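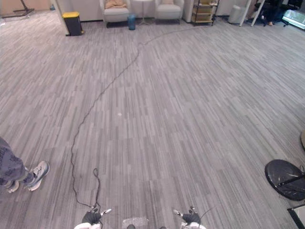
Textbooks > Looking After a Living Space > Part Two: Floors and Seating > Chapter 6

Chapter 6: The Room People Sit In

I learned to look after a lounge by doing it badly. My first proper job was in a shared house in Idulbridge, where I was handed a bucket and a vacuum cleaner and told to sort out the front room before four. I started with the floor, because the floor looked worst, and then I beat the sofa cushions and had to do the floor all over again (you'll only do that once, I promise!).

So this chapter starts high and finishes low. We'll do the sofa first, then the carpet, and in between we'll spend a good few pages on cables, which my students always think is a funny thing to put in a cleaning book until they've sucked one into a brush roller. I've done it with a lamp flex and the smell stayed in that room until February.

Cables get their own section for another reason too. A long black lead on a grey striped carpet is surprisingly hard to spot when you're walking about with your arms full. The stripes draw your eye along them and the lead wanders across, and unless you're looking for it you'll have your toe under it before you know. My habit is to walk the room once with nothing in my hands and follow every lead from one end to the other.

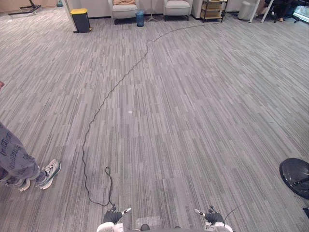 Once you know where a lead goes, you can decide what to do with it. If it can be unplugged, unplug it at the wall, lift it clear and coil it loosely – loosely, please, as tight coils crack the covering. If it has to stay, run it along the skirting and keep it flat. A lead that stands up in a little loop is the one that catches a foot. And don't tuck it under a rug, however tidy it looks, because it can wear through where you'll never see it.

Carpet planks are a treat compared with a fitted carpet. In most rooms you can lift a single spoiled one and drop in a spare, so ask whether any spares were kept. The hall I trained in at Stosov had 334 planks down and a cupboard with two left over, and we guarded those two like silver. Vacuum along the length first and then across, slowly, and pick up the little white specks by hand if they won't shift.
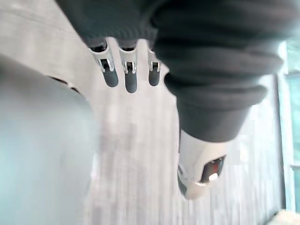 Should you vacuum the carpet before or after you wipe down the sofa? After. Crumbs and dust from the seats end up on the floor, so the floor waits its turn.

Now, the sofa itself. I'm very fond of the big padded kind with adjustable headrests, and I've cleaned more of them than I could tell you. They're lovely to sit on and they hide everything. Each stitched channel is a small gutter, and every button dimple holds its own pinch of dust. You want a soft brush, a barely damp cloth and some patience, and you work from the headrests down.
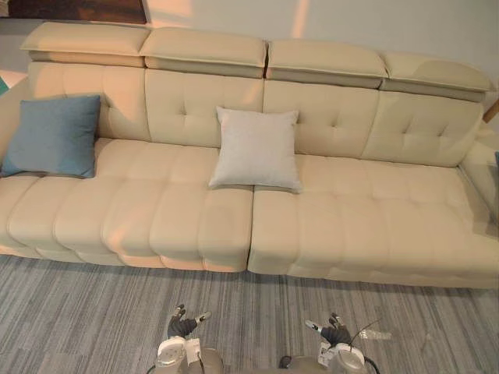

Pale covers need a gentler hand than dark ones. Try your cloth on a hidden bit first, round the back or low down, and wait for it to dry before you carry on. Then go into the gap between the seat cushions with the narrow nozzle. Tip the headrests up if they move and wipe underneath, where the overhang keeps a line of dust that people miss for years.

By the end of the chapter you should be able to plan a lounge from top to bottom, make the leads safe and choose a cloth without asking me. The practical task is on page 359. Do it in a real room with someone living in it, as an empty one teaches you very little.

Reader comments

Our tutor uses the Prodico workbook alongside this and the two fit together well. More on leather in the next edition please!

I did the walk with empty hands and found three leads behind my own telly.

Is the narrow nozzle all right on piping? Mine has a sharp edge and I'm a bit nervous of it.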